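**PLENDA-679: sort task times out after release, arm does not go home**

Project: Juška (student project, tabletop sorting)
Component: Plenda sequencer, Stilus grasp module
Reported by: Lama Moussa
Assigned: Karim Daher
Status: reopened in March

Task is the standard one. Fruit and stationery on the white table, two baskets, labels written on the table top. The sequencer picks an object, moves it over the basket for its class, opens the hand and should then retract. On the tape roll it opens and stays where it is until the watchdog ends the run.

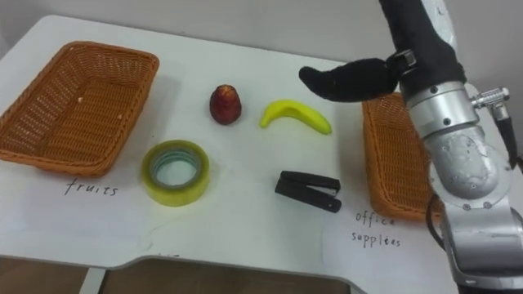
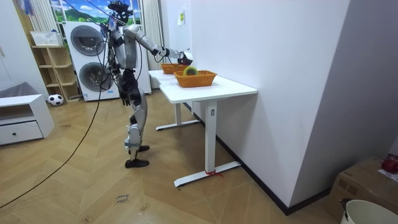
Steps to reproduce:

1. Start Plenda with the sort config from the `main` branch.
2. Put the tape roll anywhere in the middle of the table.
3. Request `tape` by name, or let the sequencer choose.
4. Wait for `RELEASE`. The next state should be `RETRACT`. The log shows `RELEASE` until timeout.

Expected: release confirmed within 300 ms, arm goes home.
Observed: no confirmation. Watchdog fires at 10 s. The tape is in the correct basket every time, so the run is scored as a fail for a successful placement.

```
[plenda] state PLACE -> RELEASE obj=tape
[stilus] hand open cmd sent
[stilus] hand open ack
[plenda] waiting: release_confirmed
[plenda] WATCHDOG state=RELEASE elapsed=10.0
[plenda] abort
```

**Comment, Karim Daher**

The ack is there, so the hand has received the command and reports open. `release_confirmed` needs two things: the ack, and the object mask no longer overlapping the hand region in the head camera. The second one is what fails. Please attach the mask output for one bad run and one good run with the stapler.

**Comment, Lama Moussa**

Attached to the shared folder. The stapler clears on the first check. With the tape the overlap stays at nearly 40 per cent and does not drop.

The banana is also fine. I have not tried the red fruit since the last update.

**Comment, Rasha Daher**

Things tried today, same config otherwise:

- Release height raised by 20 mm: no change
- Tape placed flat, then on its edge: no change
- Room lights off, curtain open: overlap slightly lower, still a timeout
- Different roll, brown, opaque: passes
- Mask check disabled: passes, arm goes home as normal

I put the mask check back on afterwards. Without it we have no way to catch an object stuck to a finger, and that did happen with the stapler last term.

**Comment, Humaira Farooqui**

The clear roll has a hole in the middle and the segmentation fills it in. It also takes in part of the basket rim. If you step through the saved masks the tape region grows as soon as it is over the weave. The hand stays directly above the basket after opening, so a region that size will always touch it.

Suggest retracting 50 mm straight up before the overlap check instead of after it. If something is stuck it will come up with the hand and the overlap will still be high.

**Comment, Karim Daher**

Agreed. Change is in branch `retract-first`. New order is `RELEASE`, `LIFT`, `CONFIRM`, `RETRACT`. Timeout unchanged. The lift speed is capped at the same value as the approach.

Please run the tape in both orientations and the stapler with the strip of double-sided on one finger.

**Comment, Rasha Daher**

Tape flat: pass. Tape on edge: pass. Stapler with double-sided: aborts in `CONFIRM` with `object_attached`, as it should.

One problem. If the operator presses pause during `LIFT`, resume goes back to `PLACE` and the arm pushes down into the basket. It stopped on the force limit. Nothing damaged, but I would not merge this yet.

**Comment, Rima Salameh**

Resume uses the last checkpoint and `LIFT` does not write one. Same cause as the old Wereo import bug. I can add the checkpoint, but the state table in the project report needs updating as well and I don't have edit rights on it.

**Comment, Karim Daher**

Rights added. Leaving this open until the pause case has been rerun with the checkpoint in. Keep using `main` for scored runs and mark the tape timeouts as "known, 679" in the sheet.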